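**Three years of what, exactly?**

My building's laundry room has a bulletin board, and in August somebody pinned up a flyer from Wekell, the furniture outlet on the Varnton road. Everything in the store now comes with a three-year warranty. No forms, no fuss, it says, in letters bigger than the prices.

I've been writing this column long enough to get nervous around "no fuss." I took the bus out there and asked for a copy of the terms. The young man at the counter was perfectly nice about it and had plainly never been asked before. He went in back and came out with a stapled booklet, and I read it at the bus stop.

The warranty covers "defects in material or workmanship under normal household use." Fine. Then it gets going. Normal household use leaves out damage from moving the item, and a few lines later "moving" is said to include "repositioning within a room." I have repositioned every chair I own. It leaves out loosening of joints over time, when a loose joint is what most people would be calling about. It leaves out discoloration. It leaves out any item that was "improperly assembled," and Wekell decides what proper was, after the fact, from photos you send in.

You also have to keep the original packaging. I wrote to the store to ask if that could be right, a flat cardboard box kept for three years in an apartment, and got a reply saying that packaging "assists in the safe return of goods." I don't doubt it. Where do they think I live?

Ramesh Tyagi wrote in last spring about a bookcase that started to lean in its second year. He had the receipt. He had the box, even, because his kid had been using it as a fort. He was told that the lean came from an uneven floor. He put a level on the floor and sent them a photo of it. They told him the level wasn't a certified instrument. He wedged a folded magazine under one side and gave up, and I suspect giving up is where a lot of these claims end.

There's a fair argument for the other side and Csenge Fülöp made it to me, with some heat. She used to take the calls for a shop in Zakstead. People lie, she told me. They leave a pine table out in the rain all summer and swear it never left the kitchen. They want a new sofa and the old one suddenly has a defect. A small shop that said yes every time would be closed by winter. I believe her. But then print a warranty that says what you'll really do, and let it be a short one. A year of honest coverage would be worth more to me than three years of this.

The other thing that bothers me is the price. Wekell will sell you an extension, two more years on top, and on the dining set I looked at the extension came to more than a new chair. You'd be paying extra for a longer run of the same exclusions. The booklet doesn't change. I checked both versions line by line while my coffee got cold, and the only thing that was different was the date box on the front.

So read the exclusions before the promise. Look for "assembly," "moving" and "wear." Ask who decides. Ask who pays the shipping, as it's nearly always you, and on a big item that can eat up the whole refund. And take your own photos while you put the thing together, with the joints showing, before everything gets covered up by clothes or books or whatever it was you bought it for. Racks and stands with a molded base are the ones I'd be most careful about, as the place where a tube goes into a socket can be hard to get at later.

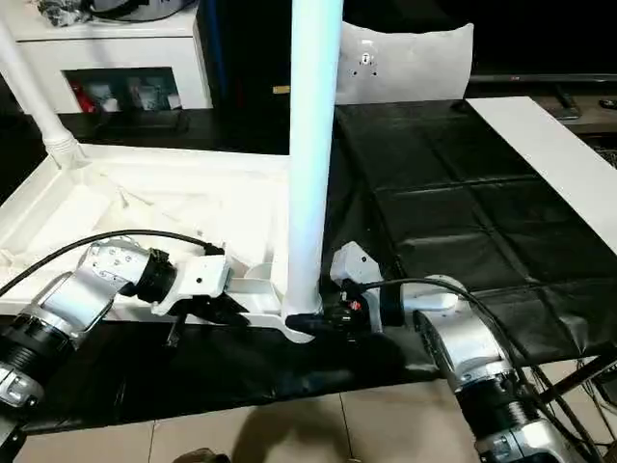
White plastic base, white tubes.
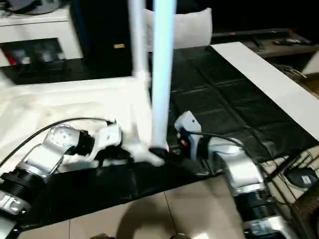
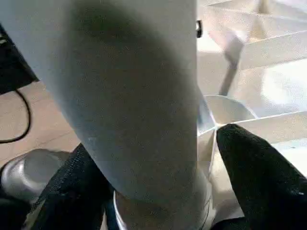
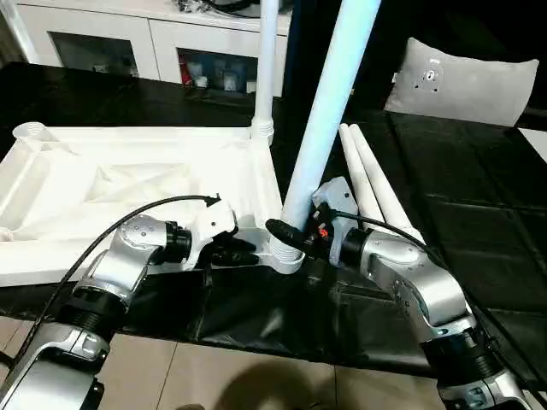
Keep those photos somewhere you'll find them, along with a copy of the terms as they stood when you paid. Terms get rewritten. Deepak Pandey bought a bed frame under one set of rules and was quoted another set when a slat cracked, and he only got his money back because he'd saved the old page. It took four phone calls and he was on hold for most of them.

You may also have more cover than the booklet lets on. A store's own warranty usually isn't the only thing you've got. Your state may give you rights that come with any sale, and some credit cards add a little protection of their own. I'm no lawyer and I won't pretend the rules are simple. Call your state's consumer office before you accept a no from a store. Mine picked up before lunch and the woman there was more useful than the whole booklet.

Wekell did answer my longer letter in the end. They say they are "always reviewing" their terms and that most customers are very happy. I asked how many claims they had paid last year. I'm told that figure isn't something they share. If it were a good one I think it would be on the flyer.

One last bit of mail. Ctibor Slanina wants to know if I've ever seen a store warranty I liked. One, on a can opener. It ran to a single sentence and had a phone number under it. If you've got a better one in a drawer somewhere, send me a copy and I'll print it, fine print included. Claims stories are welcome too, especially the ones that got paid, as I'm running short of those.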